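Print this thread | E-mail this thread

Soft object handling - club project, help wanted

tatsuya_sakai
Hello all! Our club is working on the plush part of the Tuvden challenge, and I've grown very fond of this bear (40 picks so far, and I could happily do 40 more). The fingers close at the base of the neck, where the fur is more compressed and there's something to get hold of. 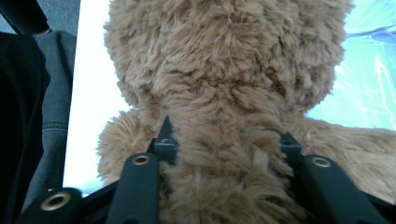
Neck grip, seen from behind the bear

irkov_fan
Lovely to see this, Tatsuya, but I'd go for the body. All that long fur lets the tips wander, and a neck seam won't thank you for 200 pulls.

tatsuya_sakai
Fair point - though our body grips swing more on the lift. I'm including one so you can see how much fluff we're dealing with!

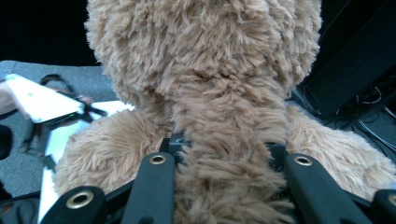

Fingers up against the underside

nasari80
I'm with Tatsuya on this one, sorry irkov. We did it both ways last July and the neck won easily. Do try rubber on the tips, though.

irkov_fan
Yours was a much smaller bear, if I remember right! Still, I'd like to see the numbers.

E-mail this page to a friend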